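Toys on the guest bed – basket or bin?
Home & Tidy > Bedrooms

lorwood_attic
We made over the spare room in October and the one thing I never sorted out is the plush toys. They live on the bed, and whoever sleeps there ends up moving them to the floor. I'm trying a white plastic basket with holes in the sides. The bed has a gray fitted sheet and I'd like to leave it uncluttered.

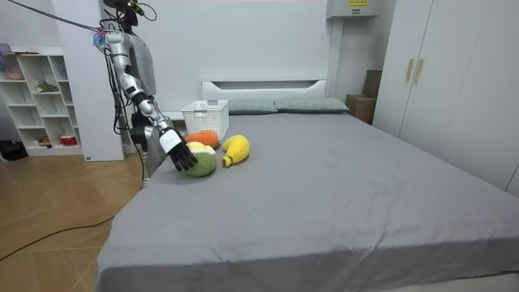
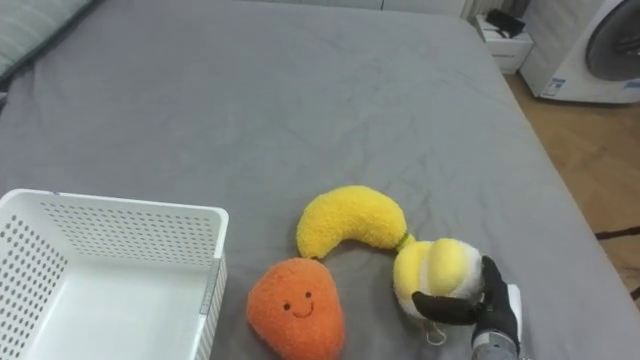
Plush fruit and the white basket.

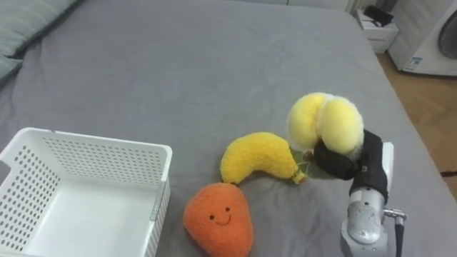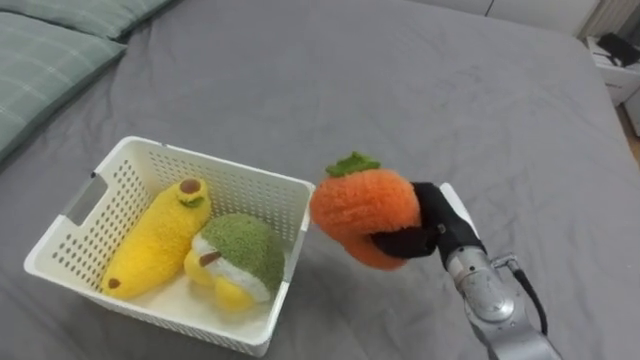 My question is whether the basket should stay on the bed during the day or go on a shelf. The shelf is 16 inches deep and I'd have to clear it first.

dust_and_vinegar
Shelf. Anything left on a bed gets kicked off by the second night.

Eturville32
Disagree. If it's on a shelf the kids won't put anything back. Ours stays at the foot of the bed and moves to the floor at night.

dust_and_vinegar
Then it's on the floor every morning and somebody trips on it. We did that for a year.

vaughan_st
I'd skip plastic. The rim scuffs a painted headboard if you push it up close. I have a cotton bin from Derent, soft sides, goes in the wash.

lorwood_attic
The holes are why I picked this one. Plush gets musty in a closed bin – at least ours did.

Eturville32
Same. Also wash the fuzzy ones in a pillowcase, cold, and let them air dry. The dryer ruined two of ours.

lorwood_attic
Good to know. I'll clear the shelf this weekend and see if it fits.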